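4. Equipment planning and procurement

4.1 Scope of the equipment budget

The second phase of the Wallar programme required the laboratory to equip manipulation cells under a fixed capital allocation. Earlier purchasing had proceeded item by item, with each arm, gripper and workstation requested under a separate line and assessed against catalogue specifications. The result was a collection of hardware with incompatible mounts and uneven service terms. For the present phase, the whole cell was adopted as the unit of purchase, comprising the arm, the gripper, the wrist camera, the table, the controller and the spares needed for two years of operation.

Three suppliers, Prinico, Pace and Vustel, were invited to tender. Each was supplied with the same statement of work, which defined the tasks the cell would be expected to perform and left the choice of components to the tenderer. Tenders closed on 2020-10-01. Payload was weighted lightly in the assessment, as the objects handled in the programme are small and the heaviest has a mass of 500 g. Greater weight was given to the cost of replacing wearing parts and to the labour required to return a cell to service after a fault.

4.2 Reference tasks

Tenders were assessed against block stacking and unstacking on a plain table (Figure 3), a task retained from the first phase so that costs could be compared across generations of equipment. The task has modest material requirements. Coloured cubes may be printed in-house and charged to consumables, and the work surface may be any rigid table with a matte white finish. Its demands fall chiefly on the gripper, whose opening must clear a block that has been set down at a slight angle to the one beneath it, and on the wrist camera, which must keep both fingertips in view throughout the approach.

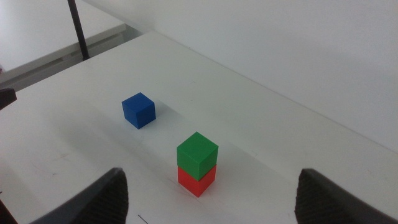 Figure 3. Stacking task as viewed from the wrist camera, with a green cube on a red cube between the open gripper fingers and a blue cube further back on the table.

A recurring difficulty in budgeting for work of this kind is that the purchase price of an arm is a poor guide to the cost of keeping it in use. Finger pads, cables and camera mounts were treated as incidental in the first phase and were met from general laboratory funds, with the consequence that their true cost was not recorded against any project. In the revised model these items are entered as a recurring charge on each cell. Tenderers were asked to quote pads separately from finger assemblies, and the Vustel tender, which offered them only as a complete assembly, was adjusted accordingly before comparison.

4.3 Staging of expenditure

The programme plan calls for eight cells. Purchasing all of them at once would have attracted a volume discount from both Prinico and Pace, but would also have committed the laboratory to a single gripper design before its wear characteristics were known. Expenditure was therefore staged. Two cells were ordered initially, with the remainder held as an option at the tendered price, exercisable once each initial cell had completed 80 hours of supervised operation on the reference tasks.

Furniture and site works were excluded from the staged order and budgeted in full at the outset. Electrical upgrades were scheduled for November to coincide with a planned building shutdown, and a separate provision was made for benching, as existing tables in the laboratory differed in height and could not all be reused. Freight, customs charges and operator training were carried in a common contingency, to be reconciled when the option was either exercised or allowed to lapse.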